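## 4. Fitting and checking the finger pads

These steps cover the hand-held Pondavis gripper with two fingers. Finish section 3 before you start.

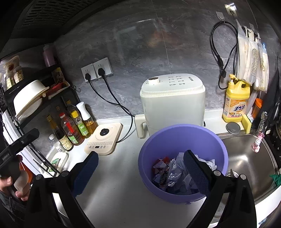 **Can I use the gripper before the adhesive has cured?**
Wait 40 minutes before closing the fingers on anything, and leave the tool overnight before you pick up heavy items.

1. Open the jaws all the way and lock the trigger.
2. Wipe the inner face of each finger with alcohol. Let it dry.
3. Peel the backing from one pad and line up its lower edge with the scribed line on the finger.
4. Press from the center outward. Repeat on the other finger.
5. Release the trigger lock and close the jaws slowly. The pads should meet flat along their full length.
6. If they touch at the tips first, back off the stop screw 2 turns and try again.

> **Caution:** Keep your free hand clear of the jaws when you release the lock. The return spring is strong enough to pinch.

### Pickup check

Put some light wrappers and crumpled paper in a plastic basin. Lower the open jaws over the pile, close on one piece, lift, and hold. Do this 11 times. A piece that slides out sideways usually means one pad is sitting crooked.

**Note:** Pads from the older Tonimach kit are thicker. With those, set the stop screw again from step 5.

Write the date you fitted the pads on the build sheet. Spare pads are in the bag marked 167.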